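4.3 Checking the wrist view in simulation

Do this before the Kestano arm is powered on the bench. The simulated gripper and the real one use the same joint limits, so a fault found here costs nothing to fix.

1. Close any other program using the controller port.

2. Open the Sokside workspace and load the bench profile. Loading is complete when the status line shows 313 parts.

3. Set the simulation rate to 2,000 steps per second. Slower computers may be set lower, but the finger motion will look coarse.

4. Select the wrist view and send the OPEN command. Wait for the joint readout to settle.

Note – The readout is in motor counts. Fully open is 3,000. If it stops short, repeat the zeroing procedure in 4.2.

CAUTION – Do not switch the output from SIM to LIVE while a command is running. The real arm will try to catch up at full speed.

5. Compare the view with the one below. The gripper body should lie across the bottom, with both fingers rising from it and spread wide, and nothing between them. The fingers lean outward, left and right. The left finger may render lighter than the right; the stone texture on the wall and lower surface is set by the scene file and has no effect on the check.

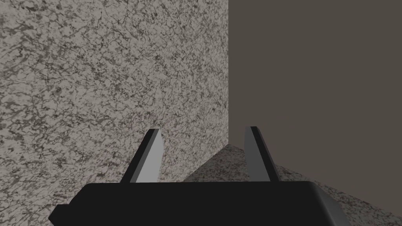 6. If a finger is missing or points inward, check the sign of its joint axis in the gripper file, save and reload.

7. Send CLOSE, then OPEN, 8 times. Both fingers must return to the same position each time.

8. Save the profile under a new name and exit.

Revised 15th February, C. Wilczyńska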